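Clearing out the living room this week before the new couch cover comes. Posting as I go so I stop putting it off.

The couch is the old ribbed one we got from Morfudd Vaughan when she moved. Brown on a good day. The ribs hold on to crumbs, pet hair and anything the kids drop, and a regular vacuum head just slides over them.

What works for me: the narrow nozzle, run along the ribs first and across them second. Then a damp cloth. I tried the Katwood upholstery foam last August and it left a stiff patch, so I'm skipping it.

Before any of that you have to get the stuff off the seat. I do it in the evening with the lights down once the kids are in bed — bright things still show up, dark things I find by sitting on them.
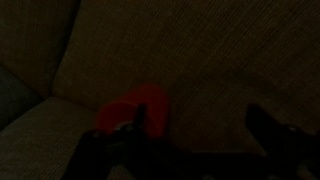

Something red left on the couch, evening round.

Everything from the seat goes into one of 2 bins. Toys in the first, kitchen things in the second. Anything I can't place goes on the bookshelf until someone asks for it.

Shoshana Dvorak asked if I take the cushions off every time. No. Once a month, and I regret it every time.

Last time under the cushions: a library card, 3 hair ties, half a crayon, a 1000-piece puzzle's worth of cardboard dust. The puzzle itself went to Dehua Dong in the spring and I have never told him it might be short.

New cover is from Goodall, dark green, supposed to be machine washable. Liesbeth Peeters has the same one and says to pull it on from the back corners — will try that and report.

Vacuum is charging. More tomorrow.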